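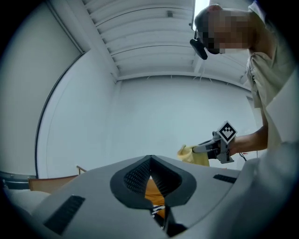
The Overnight Oats Question

Three readers wrote in this month asking why I never run an overnight oats recipe. Fair enough. I've been putting it off because I don't think they're very good, and every time I say so at the Girkdale potluck I get handed another jar.

So I gave them 37 mornings. Same oats (Conel rolled, the big bag), same fridge shelf, a different recipe whenever I got sick of the last one. I started with the one Reshma Mabaso swears by, with grated apple and a spoonful of yogurt. It was fine. It tasted like cold oatmeal with apple in it.

My trouble is with the claims. We're told it saves time, but a pot of regular oats takes me five minutes, and I'm standing there waiting on the coffee anyway. We're told it keeps all week. By day three mine had the feel of wallpaper paste, and the chia seed version got there by day two. Adding more milk gives you thinner paste.

Then there's the "high protein" kind. Bheki Potgieter sent me one with two scoops of powder, nut butter, maple syrup and chocolate chips. I added it up from the labels and got 748 calories a jar. Eat that if you want it, but please don't tell me it's a light start to the day.

I'll grant a few things. Steel-cut oats, soaked and then cooked in the morning, do come out creamier and cook faster. A pinch of salt matters more than any of the toppings. And if you leave for work before 6 a.m., a cold jar beats the vending machine at Kemgate station, where a muffin has been the same muffin since March.

The one I'd make again:

1/2 cup rolled oats
1/2 cup whole milk
1/4 cup plain yogurt
Pinch of salt
Handful of frozen sour cherries

Stir everything but the cherries and refrigerate overnight. Add the cherries in the morning, still frozen. Eat it that day. Skip the chia.

Next month I'm looking at egg bites, and whether they need the special pan. I have my doubts.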